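Plate orientation from the wrist view: training on shadows made a bigger difference than training on plates

9 min read

dede_w

Hi all, I've been reading this board for ages and hardly ever post, so forgive the length. I wanted to write up what we've been doing with Omoneck at our place in Hollilcombe, partly because a few of you asked in the old thread on grasp checks and partly because I'd love somebody to poke holes in it before I put it in front of people who are less kind.

Short background for anyone who missed that thread. Omoneck is our simulated workcell: one arm, a long bench, a handful of instruments, and a lot of plates and racks going back and forth. Everything I'm going to talk about is in simulation. The real bench comes later in the year if the budget gods smile. The question I care about is a small one. Before the arm picks up a rack, can it tell from a single picture which way round the rack is? A rack turned 180 degrees looks almost the same, sits in the same footprint, grips just fine, and then every sample in it has the wrong address. You won't get an error. You'll get a lovely clean run with garbage at the end, and you may not find out until somebody plots the numbers.

Our first try was the obvious one. We rendered 3,000 views of racks and plates all over the bench, half turned the wrong way, trained Fokow on them (that's our little orientation network, there's nothing fancy inside) and kept 900 views apart for testing. All of it was under flat, even light. The scores were wonderful and I went home very pleased with myself.

Then Bienvenido turned the ceiling lamps and the arm's own shadow on in the renderer and it fell on its face. Error rate went from next to nothing to around 30 percent. My poor network! Most of the mistakes were black racks with a shadow edge running through or beside them, so that's where I started digging.

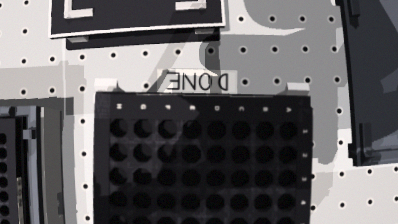 Last edited by dede_w in February (fixed a typo, reworded the bit on lettering)

Rack views like that one turned out to be a very good teacher. The column letters run H to A from left to right and they're upside down, so to a person it's plain the rack is turned away from us. The DONE label past the far edge is turned the same way. But look at the wells under H, G and F, where the light catches the inner walls, and then look at the ones farther right, which are nearly solid black. Fokow had learned to lean on that brightness difference. Under flat light it must have picked up some faint shading cue that happened to go along with orientation, and once real shadows (well, real rendered shadows) came in, the cue was pointing any which way.

So the method, if it deserves the name, is this. For each rack pose we now render a pair. The geometry, camera and label placement are identical in both, and only the shadows change: we move the lamps, and we move the arm to some other reachable pose so its shadow lands somewhere else. During training the network gets a penalty when its answer differs between the two halves of the pair, on top of the usual penalty for being wrong. We kept the total number of views the same as before so I couldn't fool myself by simply adding more data.

With that in place the error on the shadowed test views came down to 2 percent. I had expected to need more racks, more textures, more camera angles and so on, and I'd spent most of a month on textures before this. I'm a bit sore about that month.

Happy to answer anything. Bienvenido Tan did all of the renderer work and should get the credit for it; I did the training and the worrying.

pipette_goblin

Lovely write-up, thank you for including the part where it failed. Question on the test set: are the 900 views from the same bench layout as the training ones? If the label and the corner blocks always stand in the same spots relative to the rack, the network might be reading the furniture. In your rack picture there are two white corner blocks at the far edge and that DONE label between them. If I were a lazy network I would look at those and never bother with the letters.

dede_w

Good catch, and yes, that worried me too. Same bench in both sets, with the racks and loose modules shuffled between nests. The labels belong to the nest and stay put when the rack in it is turned, so a label can't give the answer away by itself. It can say which nest we're looking at, but every nest gets racks both ways round, equally often.

I did try masking out everything beyond the rack's outline as well. The error goes up a little but it stays in the same neighborhood. If I mask the letters and row numbers, on the other hand, it drops to coin flipping, which made me happier than any other result in the whole project.

old_gantry_hand

I'm going to be the grump here. I think you've solved a problem you shouldn't have. Plates have notched corners. Nests can be keyed. If your rack can physically go in backward then fix the nest, and you need no network and no camera. I ran cells for a long time with a bit of bent metal in every nest and we never had a backward plate get past it.

A vision check that is wrong 2 percent of the time would get me walked out of the building.

bien_tan

Bienvenido here, renderer person. I like bent metal too. But two things. Not every rack on our bench is notched; the De Luca ones we modeled are symmetrical apart from the printing. And people load the bench by hand in the morning, including the spots with no keyed nest at all.

On the 2 percent, agreed that it's too high for a final check taken alone. Dede isn't proposing that. The arm has several places along its approach where it can stop and look, and the shadows are different from each of them, so the mistakes don't all land on the same rack. We haven't measured the combined number properly yet so I won't quote one.

old_gantry_hand

Fair on the symmetrical racks. I would still send those back to the vendor. And careful with "the mistakes don't all land on the same rack." Small blurry printing stays small and blurry from wherever you stop. If the letters are what it's reading, and you just told us they are, then your errors are tied together more than you think.

dede_w

That's a really fair point and I've gone and stuck it on the wall over my desk. The row numbers in particular come out soft at the wrist camera's resolution. I'll sort the misses by how many pixels the letters get and report back.

mossy_beaker

Can I ask a beginner question? I teach an evening class and we only have a tabletop arm, and I'm trying to picture the size of what you're describing. How much of the bench does the arm actually shade? I had imagined the lamp shadows would matter far more than the robot's own.

dede_w

Not a beginner question at all, it took me a while to get a feel for it! I had the same picture in my head as you did. It helps to stop thinking about the rack for a minute and think about where everything stands. The arm is on a black base near the left side of the bench, and its upper link and elbow are up well above the instruments. When it reaches out over one of them, there's a lot of arm between the lamps and whatever is beneath.

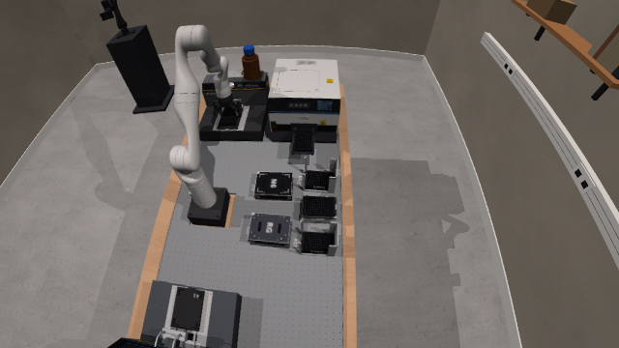
With the elbow up high like that, a small change at the shoulder sends the shadow a long way, and it can end up on the floor beside the bench or straight across the place you want to look at. The lamps, by comparison, only shift things within a fairly narrow range, and the network got used to them quickly. When I trained with lamp changes alone, leaving the arm parked, I got perhaps half of the improvement. Arm changes alone got nearly all of it. The two together were best, but only by a hair.

For your class I think you could try this cheaply with any free renderer. Start with one rack, one camera, and a big dumb cylinder hanging in the air in place of the arm. Render your pairs with the cylinder in two spots. You don't need an accurate robot to get most of the benefit, at least I don't believe you do, and I'd be tickled to hear if your students can show I'm wrong.

mossy_beaker

A cylinder I can manage. Thank you! We may do it with a mug and a desk lamp for the first week, so they see it on a real table before the computers come out.

pipette_goblin

Back again, sorry. Did you compare the pair penalty with plain randomization? I mean the same mix of shadows and the same number of views, but unpaired and with no penalty. To me that's the comparison that decides whether you have a method or just better data.

dede_w

We did, and I ought to have put it in the first post. Plain shadow randomization gets a good part of the way but stops clearly short of the paired version, and it wobbles much more from one training run to the next. One unlucky seed was dreadful. The paired runs bunch together nicely. I only have a few seeds of each so far, so please hold that loosely until I've done more.

old_gantry_hand

Now that is the bit I'd have led with. I can live with a check that's a little weak if it's weak in the same way every time. Post the seeds when you have them.

bien_tan

One warning for anybody copying the setup: render both halves of a pair with the same noise settings. I had the sampler drawing fresh noise for each half and the network spent a whole night learning to ignore grain. Completely my fault, and Dede was very nice about it.

dede_w

I was fairly nice about it. There was some cake involved – his treat.

More seeds are running now and I'll put them in this thread along with the letter-size breakdown. If anyone has symmetrical racks that aren't black and wouldn't mind sharing a model, send me a message, because everything dark we have is starting to look the same to me too.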